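Cutting board takes up half the counter, where should it live?

Posted by Grunder
Wednesday, March 9, 2022

My prep counter has one working stretch. The large board with the green rim sits permanently at the left end, with fruit, the jar, the pitcher and a food container lined up behind it. The cooker is at the right end. Whatever comes out of the drawer ends up between them. The board is heavy and I would prefer to leave it out.

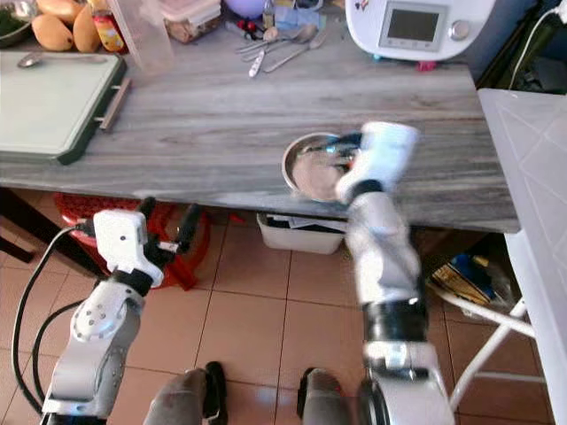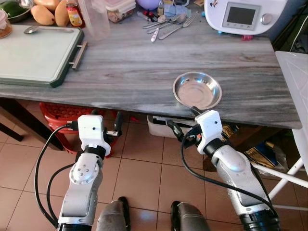 What I have tried

A rail from Sorico (no stud where I needed one) and standing the board on edge against the wall. It slid. Should the board move, or everything else?

Fung
Everything else. A board with a metal handle on the right side should stay where you can grip it. Work from the back edge forward:

Mangoes and greens go to a different surface. They are sitting directly behind the board, so you reach over them for the jar.
Forks and spoons go in an upright holder. Loose cutlery takes far more counter than its volume justifies.
The container with the brown contents goes in a cupboard unless you open it daily.
Leave the cooker at the end, but check the manual for steam clearance above the lid — the figure varies by model.

That should free the middle section. If the board still shifts, put a damp cloth under it.

Sustance
get a smaller board. mine is half that size and does the same job

Fung
A smaller board does help if you mostly cut fruit. For cabbage or a whole chicken I would keep the large one. Measure the depth of the counter before buying either.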